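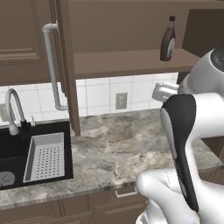
A brown wooden cabinet door, a tiled wall and a white robot arm over the counter, in a computer rendering.

My brother-in-law bought a car in April with a touch screen the size of a cafeteria tray. To turn on the rear defroster he presses the screen, waits for a menu, presses a small picture of a car, waits for a second menu, and by then we've usually arrived.

I drive a Valden wagon old enough to be offered a seat on the bus. It has knobs. The fan knob goes from 1 to 4, and in all our years together it has never asked me to accept new terms. I can work it in gloves, in the dark, with a child kicking the back of my seat. I bring this up at dinners, and I've noticed I'm invited to fewer of them.

Still, I went shopping last Saturday. The Valden had started making a sound like a spoon in a garbage disposal, and the dealer out in Pultham was open until six. The salesman, Anas Salem, was patient and well dressed, and he walked me through a compact SUV for most of an hour. It had seat massage. It had a choice of engine noises, piped in through the speakers for people who miss having an engine. I asked where the headlight switch was. He had to look it up.

I understand why carmakers do this. A screen is one part, and a row of buttons is a whole row of parts, each with its own little wire and somebody who has to put it in. Fine. Save the money. But then let me see some of it, because the SUV cost more than my first two cars and the trailer I used to tow one of them home.

What bothers me is that we've spent years telling teenagers never to look at a screen while driving, and then we bolted one to the dash and put the windshield defogger in it. My daughter is learning to drive this year. She asked, reasonably, why she'd lose her phone for a month for doing what the car requires her to do every time it rains. I told her to ask her uncle.

Before signing anything, I took the Valden to Divya Sastry, who has a two-bay garage on the Uselley road and very little interest in my opinions. She found a loose heat shield and a tired belt. The bill came to $600, which I paid with the joy of a man who has just been excused from a seven-year loan.

So the wagon stays for now. My daughter will learn on it, knobs and all, and she has already complained that there's nowhere to plug in her phone. There is a cigarette lighter. I had to explain what that was for.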